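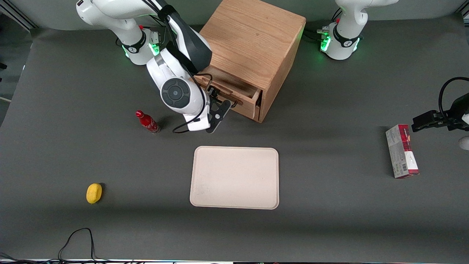 Photo: Ardalan Ebrahimi / Olitbridge bench 3

Olitbridge Forums > Bench Robotics > House Rules and Good Practice

Thread: Do you write a rule for the arm that ISN'T doing anything?

ardalan_e
OK, I need opinions. I'm rewriting our bench sheet (the one taped up next to the stop button, currently on revision 20, don't laugh) and I'm stuck on a single line. The task is drawer work on the little oak cabinet. Right arm has its fingers at the front of the drawer near the handle, left arm is over on the other side above the red and white box. Both arms showing green lights.

Our old sheet says "the arm not in use goes home before the other arm makes contact." Home for us is folded up, well back from the middle of the table. Half my group thinks that's a waste of time and the left arm can hover wherever as long as it's holding still. I keep going back and forth. What do you all have written down?

pinchpoint_pam
Home. Every time. I ran benches at Niltusmont for years and it was rule one on our sheet, and the reason is that people look at the arm that's moving. You're watching the drawer, the drawer sticks, you lean in to see why, and now your elbow is next to a powered gripper you forgot about. It doesn't have to be fast to ruin your afternoon.

torquewrench
Gonna disagree with Pam a little. If both arms are part of the task, sending one home between steps means two extra long moves every cycle, and a long move across a table with a person nearby is the part I worry about! A hover a few inches over its next object is a short, boring move. I like short, boring moves.

What I'd write is "the waiting arm holds at a named pose." Named, saved, same one every time. Then whoever is standing there knows where it's going to be.

pinchpoint_pam
OK but who is leaning in while it does the long move? Nobody should be inside the line at all when either arm is live. If your rule depends on the person being close then your rule is broken somewhere else.

torquewrench
In theory sure. I've met people though.

ardalan_e
Ha. Pam, we do have a line on the floor, and folks respect it maybe two thirds of the time. I like "named pose" a lot. Our guys say "hover" and mean six different things by it.

mossyoak
Different gripe, sorry. I'm looking at the cables. There's one looping down off the right wrist and hanging by the gripper, and another one lying in a loose loop down in the bottom left corner of the table. The drawer is a thing that opens and closes! With a cable hanging near it! Our sheet (small shop, we build fixtures for Drovutico) says no slack within a hand's width of anything that slides, hinges or rolls. We tie it back to the link with the stretchy wraps, not zip ties, so there's still some give when the wrist turns.

ardalan_e
Fair. The wrist one needs that slack or it pulls tight when joint six goes all the way around. We learned that the expensive way in July. The one on the tabletop though, yeah, no excuse, I'll route it off the back.

mossyoak
You can have slack and still control where the slack goes. Put the loop on the side away from the work.

kestrel67
I've got a question about the objects. You've got a Coke bottle, a box, the tray, and a little yellow thing that I think is a lemon or a sponge?? Do you have a rule about what's allowed on the table when the task is only the drawer? We had a big argument about this. My position is that if it isn't in the task it isn't on the table. My lead's position is that a bare table teaches you nothing about a real kitchen.

torquewrench
Your lead is right about the training and you're right about the safety, so you need two sheets. One for bring-up and one for recording.

kestrel67
Nobody is going to read two sheets.

torquewrench
Then one sheet, two columns!

pinchpoint_pam
For what it's worth I don't mind clutter so long as it's clutter that can get hit and not matter. Cardboard, empty plastic, foam. No glass, no open liquid, nothing with a blade. A bottle is okay with me if it's empty and the cap is on. I wouldn't allow a full one above a table with connectors on it, and there's a whole cluster of them by that left base.

ardalan_e
I'm stealing "clutter that can get hit and not matter." That goes in word for word, Pam.

benchrat186
Can I bring up lights? Both of your arms are showing green. On our arms green only tells you the controller is happy, and new people read it as "safe to reach in." We ended up adding a sentence that says the color on the arm is never permission. Permission comes from the operator, out loud. Check what green means on your model and then write it down, even if everyone swears they know.

mossyoak
+1. We had the same mixup, different color.

pinchpoint_pam
Yes to this. And the little red buttons on the arms, please write down what those do too. People see red and assume it's the emergency stop. On some arms it is and on some it very much isn't.

ardalan_e
Oof, that's a good one, our sheet says nothing about those at all. OK, here's my draft of revision 21, yell at me:

Waiting arm holds at a saved, named pose. If a person has to cross the line, both arms get stopped first.
Cable slack goes on the side away from the work. No loose cable on the tabletop.
Only objects that can take a hit. Bottles empty and capped.
Light color is not permission. The operator says "clear" out loud and waits for an answer.
Know what every red button does before your first run.

kestrel67
Add a max force for the drawer pull. Ours stops and backs off if the drawer doesn't move in 3 seconds, and that one line has saved a lot of handles.

torquewrench
Seconding that. And put the named pose in the sheet as a drawing, words won't do it.

pinchpoint_pam
I still say home. But if you're stopping both arms before anyone crosses, I can live with it. Would not have passed at Niltusmont, just so you know.

ardalan_e
Noted, haha. Adding the drawer timeout and I'll do a sketch of the pose tonight. If anybody from Yimyam is still on here, I'd love to see how you word the out loud part, I heard yours is only four words long.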